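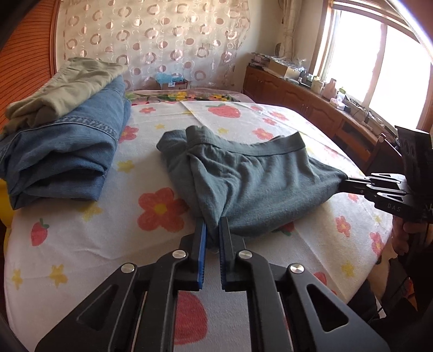

Folding demonstration, bedroom station: two hand-held grippers on a grey-green garment.

Official Diary, Ginolbridge Institute of Applied Automation
07/09/2018

The annual open day of the Plidau programme was held at Quinlan House. Doors opened at ten and the last visitors were shown out shortly before five. The register at the front desk closed at 748 names, against 600 last year, and the supply of printed guides ran out early in the afternoon.

The morning was given to the formal part of the visit. The delegation from Okel was received in the lower hall and taken through the programme's aims for the coming year, chiefly the collection of household tasks carried out by hand with gripper tools. The target of 2000 recorded tasks by the end of October was restated. A question was raised on whether bed linen would be included, and the reply was that it would follow once clothing was complete.

The party then moved upstairs to the bedroom station, where folding was shown on the bed. The operators worked with black hand-held grippers, closing the jaws on the cloth by its edge and by its tapered end, so that the fabric was held at two places. Denim and a khaki-beige garment lay folded to one side. It was explained that soft trousers are harder to handle than denim, as they give very little edge to hold and will slip if the jaws are closed too far in. The patterned sheet was remarked upon by several guests. The station lead confirmed that plain covers are used at the other stations, and that busy patterns are wanted as well, a household bed being seldom plain.

Numbers in the room were limited to five at a time after some crowding on the landing. This should have been arranged beforehand, and is noted for next year. The queue reached the foot of the stairs at its longest, and tea was carried out to those waiting.

The second half of the visit dealt with the tool itself. Visitors were shown the grippers open, with the blue pads apart, and were told how the pads are checked for wear at the start of each session. Spare pads were passed round. The kitchen station was closed after lunch for want of staff, and two school parties were moved to the bedroom list in its place.

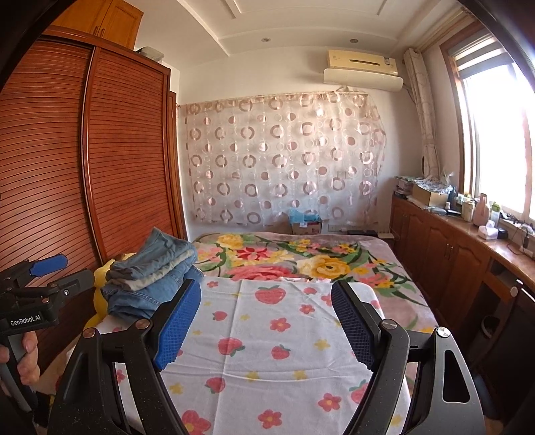 A member of the Okel delegation remarked at this point that the demonstration had been slower than expected, and asked whether a machine trained on such work would be slow too. "We would accept slow," the same visitor added, "if it could be left to get on with it." The station lead replied that speed had not been set as an aim for this stage and that a fuller answer would be given in writing.

Okel's thanks were received before departure. The written reply on speed is to be sent with the minutes - draft to the director's office first. Guides to be reprinted. Landing to be roped.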